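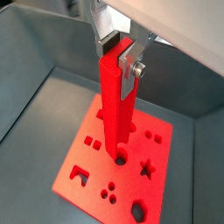 Page 35

## 3. Running the block demonstration for visitors

This section is for the person who stands at the cell during the open day in December. It is assumed that you have already read section 2 and that the arm is powered and homed. If the arm is not homed, go back and do it before the doors open.

The demonstration uses the gray-blue bin, the red foam board with the shaped holes, and the long red block with square ends. The arm takes the block near its top end, holds it upright and brings it down over the board. Visitors like to guess which hole is the target, so please leave them a moment for this.

### 3.1 Before the first group

1. Put the board flat on the floor of the bin. It must not lean on a wall.
2. Turn the board until the star is to the right of the large round hole, as seen by the wrist camera.
3. Wipe the black pad of the shorter finger with a dry cloth.
4. Check with the 3 mm key that the screw on the longer finger is tight. Do not use force.
5. On the panel, open the program **Lomatska** and load job 117.
6. Run the job one time at low speed, with no visitors near.

> **Note:** Job 117 was taught by Sombat Rungrueang with the board in this orientation. If you turn the board differently, the job will still start, but the position will be wrong.

### 3.2 With visitors

1. Ask the group to stand behind the yellow line. Small children may stand in front of the adults, but also behind the line.
2. Tell the group what the arm is going to do. The text on the card at the panel may be read aloud.
3. Hold the block upright between the open fingers and press **Close**. Take your hand away at once.
4. Step back over the line and press **Start**.
5. The arm moves down and pauses with the lower end of the block just above the board. Use this pause for questions. It lasts until you press **Continue**.
6. Press **Continue**. The arm goes down slowly and stops when it feels contact.
7. When the arm is again in the upper position, press **Open** only if the block is over the bin.

> **Caution:** Never put a hand in the bin during the pause in step 5. The arm looks as if it is switched off, but the motors are holding.

> **Caution:** The longer finger ends in a point. When you clean or check the gripper, keep your face away from it.

The whole cycle takes roughly two minutes if there are not many questions. In the Stememham hall the groups come quickly one after another, and it is better to skip the card than to hurry the arm.

### 3.3 If something is not right

**The block slips in the fingers.** Press **Stop**, take out the block and clean the pad again. If it slips a second time, change to the spare block from the Isis drawer.

**The board has moved.** Stop the job, set the board as in 3.1 and repeat the slow run. Do not push the board with the block.

**The panel shows "Force limit".** Move the arm up with the jog keys, in small steps. Then call Thảo Châu or Liam Whiteley, who have the password for the reset.

### 3.4 At the end of the day

1. Take the block out of the gripper and send the arm to the park position.
2. Lay the board in its drawer. Nothing heavy may be put on top of it, the foam keeps the marks.
3. Switch off the panel, then the main switch.
4. Return the key to Colin Oakley in the Pruitt office before 6 p.m.

For the second demonstration cell, continue with section 4.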